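Walkers wanted for the Nullia Coast Trek

Places have opened for next July's Nullia Coast Trek, a 4 day walk raising money for families whose little ones are spending long stretches in hospital, and we would dearly love to see some new faces on the track alongside all the old hands who keep coming back to us year after year.

The route sets off from the Skinevetti boatshed at 7 am and follows the old coach road south to the Garcia lighthouse, with three nights under canvas along the way (tents, hot dinners and a very welcome cup of tea are all included). You don't need to be an athlete, but you do need boots you've properly worn in, and a few decent weekend walks in your legs before you join us. Our trek leaders will happily send you a training plan and answer as many questions as you care to throw at them!

Last year's walkers brought in a marvellous $3172 on the first night's raffle and $2981 from the finish line barbecue, and that was on top of everything they'd raised from their own friends, neighbours and workmates. Every dollar went to the family rooms at Zorkura House, where mums, dads, brothers and sisters can stay close by during treatment and have somewhere comfortable to put their feet up.
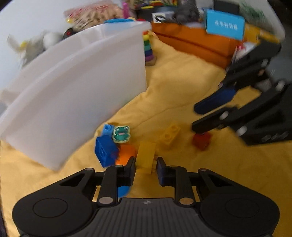
We ask each walker to aim for $500 in sponsorship, and we'll set you up with your own fundraising page, a collection tin and plenty of encouragement. Teams are very welcome, and so are people coming on their own, who generally have a whole tent row of friends by the second morning. To register, pop into the Zorkura House front desk or ring us for a form.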